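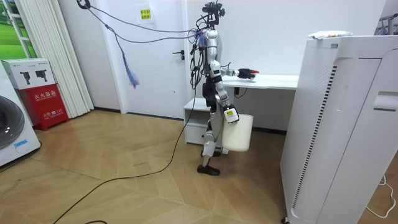
Household Tips, Software Edition: Teaching a Robot to Tidy Without Losing Your Mind

Most tidying advice assumes the person tidying has common sense. Mine runs on a planner, so the tips on this page are a little different. They come out of a long spring of getting a humanoid to carry a bucket around a room and pick things up, and they should save you a weekend or two.

Name the bucket first. In our task files the bucket was "container" for a month, and so was every drawer, box and mug. The planner treated them all with equal respect. Give the thing that travels with the robot its own name and its own rules, the first being that it stays upright.

Plan for two arms, even when one is only holding. A hand with a bucket in it looks idle to the scheduler, and the scheduler hates idle. Ganley, our task planner, once had the bucket hand volunteer to open a drawer. Lock the carrying arm as busy until the bucket is set down, and tell the balance controller what the bucket weighs now, as opposed to what it weighed at breakfast.

Slow down for the last bit. We cap the hand at 15 percent speed once the fingertip is within 20 millimeters of a surface. Guests find it dull. The furniture is very pleased.

Go easy on white. White desk, white door, white walls: lovely in a magazine, miserable for a depth camera. If your perception keeps merging the furniture into one enormous iceberg, try these before you retrain anything:

Close the blinds, or at least stop opening them halfway through a run.
Lock the exposure.
Let the robot take a second look from half a step to the side.

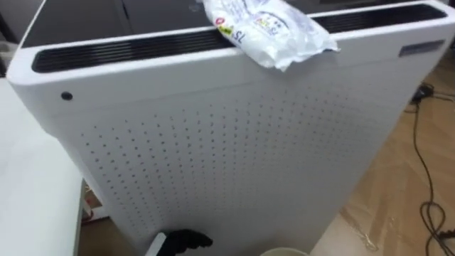 Crumpled plastic deserves its own section. A wrapper has no fixed shape, it shines, and Zupan (our detector) used to score it at 87 percent confidence in one look and lose it entirely in the next. Sheyla Henao fixed most of that one Wednesday by having it keep the best three looks and vote. Grasp at a thick fold, never at a corner, and check the finger gap after closing. If the fingers met, you are holding air, and the log should say so in plain words.

Mark your vents. Anything with a grille on top gets a no-press zone in the map, so the gripper may lift things off it but may not lean. Jesta, our map editor, lets you paint these by hand. It takes five minutes and a steady mouse.

Cables count as furniture. Put them in the floor map, with a margin, and update it whenever you move a plug. Ours listed a cable that had been in a closet since June, and the robot stepped over it every time, with great dignity.

Save the boring logs. Of the 222 runs in our folder, the useful ones are mostly those where a drop was followed by a clean retry. Label them the same day. By Friday "weird thing with left hand" will mean nothing to you.

Stain removal is on the next page, along with how to reset Cadia when the simulator insists the floor is upstairs.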